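ok so a few of you asked how I plan a long-table dinner without losing my mind. Thread, I guess? Grab a snack

---

Backstory: Thaís Damasceno is turning 30 in April and wants everybody at ONE table. No little side tables, no kids' corner. One table. I said yes before I measured anything

---

First thing I do is work out how much room each person gets. I used to eyeball it and then Edit Gulyás would end up eating with her elbows pinned to her ribs. She still brings it up!!

---

Second thing is paper. I love a brown paper runner. Cheap, hides nothing, you can write people's names straight on it. Got mine from Ollska and the roll is so long I'll be wrapping birthday presents in it until I retire

---

(Yes I iron it. Low heat, from the back. Dezső thinks this is unhinged and Dezső can sit at the drafty end)

---

Third -- tape. Painter's or masking tape, whatever's in the drawer, in a color you can see from across the room. You're marking out places, so every plate and bowl gets its own box before you drag the whole cupboard out

---

Start with the dishes you know you're using. I do one plate and one bowl, move them around, squint, move them again. Then I go make tea and come back and hate it

---

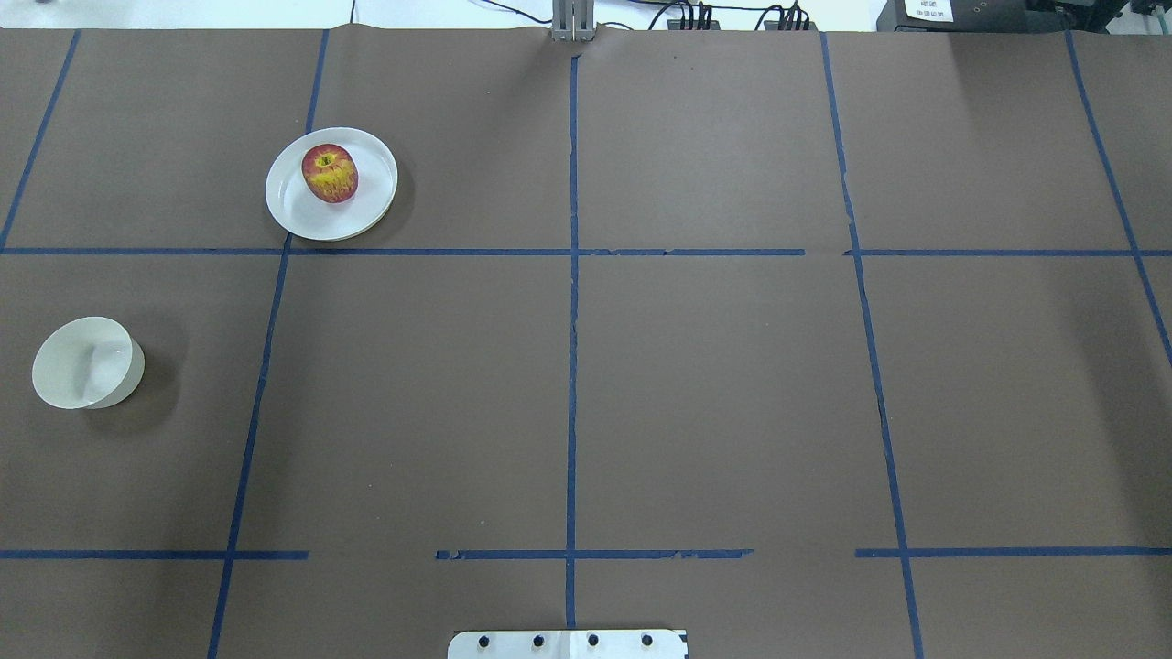
My rule for spacing is that the plate gets its box and the bowl gets a different box, full stop. People cram them together and then there's no room for bread. With the white plate in the upper-left cell and the bowl in a cell below and to the left of it, you can tell right away how much paper is left over for glasses and elbows. Put a bit of real food on the plate too, like the apple there, because an empty plate always looks smaller to me

---

Don't fuss over perfect lines btw. Mine wander. Tape tears, two pieces don't meet, who cares, it all comes up before dinner

---

Golnar Rahimi asked if you can leave the tape on for the party. You can! Dzifa Abugri did it at hers and the kids ran toy cars up and down it all night

---

Next up is chairs -- I own six that match and a piano stool. If anyone local has folding ones, my DMs are open and I pay in cake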